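Wall-Mounted Fixture Board for Small Computer Parts

Project report, hardware maintenance course
Authors: Jairo Londoño, Reijo Valtonen
Submitted 2018-08-11

Summary
The project covers the design and printing of an upright board that holds small computer parts during teardown and refitting. The board is called Rolatby in the rest of this report. It replaces the parts tray used in the course until January.

1. Background
The old method was a flat tray with loose compartments. Parts slid when the tray was moved, and narrow circuit boards ended up under larger pieces. The bench is also shallow, so a tray next to an open computer took up most of the working area. We decided to move storage to the wall behind the bench and give each part type a fixture of its own.

2. Requirements
The board had to stand upright, fit within the free wall area beside the test computer, and be printed in one material. Circuit board strips had to be held at the ends only. Boxed and block-shaped parts needed sockets open at the front. The total budget was 82 dollars including failed prints.

3. Layout
The fixtures were first drawn on paper at full size and then modeled in Culix. Narrow slots went mainly to the left half of the board, deeper sockets to the top and right. The strip clips were placed low, where a strip can be seated without reaching over anything that sticks out. Clip pairs hold the strip lengthwise, one block at each end, with the contacts left clear.

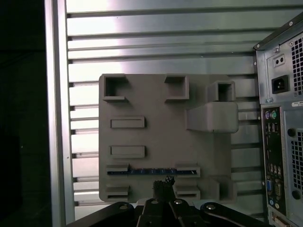 Why hold a circuit board strip by its ends instead of along its full edge?
A full-length groove touches the contacts and the small parts soldered near the edge, and it needs a tight tolerance over a long distance. Two short clips need accuracy in only two places, and a strip that is slightly bowed will still fit.

4. Printing
All pieces were printed in gray filament from Paltora. The first version was a thin plate with the fixtures glued on. Two of the glued blocks came off during handling, and we dropped that approach. The final version has the fixtures built up from the plate as one body. Print time was more than 70 hours counting test pieces.

Corners were rounded to reduce lifting at the print bed. This helped, but the outer edges still came out a little uneven. They were left unsanded, as the edges carry no load and do not locate any part.

5. Mounting
The wall surface is ribbed metal, so a flat plate touches it only at the ridges. We tried foam tape first. It compressed unevenly and the board leaned forward at the top. The tape was replaced with two spacer strips behind the plate, cut to the same thickness.

Height was set by trial. With the board too high, the lower fixtures were easy to use but the top row could not be seen into from a seated position. With the board too low, cables on the bench got in the way of the bottom row.

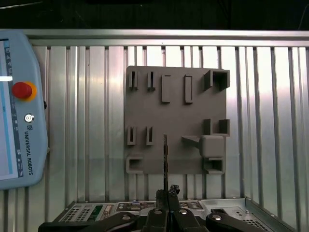 The second height we tried was kept. It leaves clearance below the bottom row for a hand holding a part, and the top row can be reached without standing.

6. Fit checks
Slot widths were checked with sample parts before the final print. The first slots were too tight by the thickness of a business card, and parts had to be forced. The opening was widened and the entry edge was given a slight taper. Sockets needed no change except at the corners, where excess plastic was trimmed with a knife.

The clips were the hardest part to get right. A stiff clip bends the strip on the way in, and a soft clip lets it tip forward. We printed several wall thicknesses on a small test bar and chose the thinnest one that held a strip while the bar was shaken by hand. Long-term wear was not tested.

7. Remaining work
- Labels for each fixture. The Ccori label stock we bought does not stick well to the printed surface.
- A shallower version of the right-hand sockets, which stick out far enough to catch a sleeve.
- A spare set of clips printed separately, to be screwed on if a molded clip breaks.

Files and the cutting list for the spacers are stored in the course folder under Rolatby, final version.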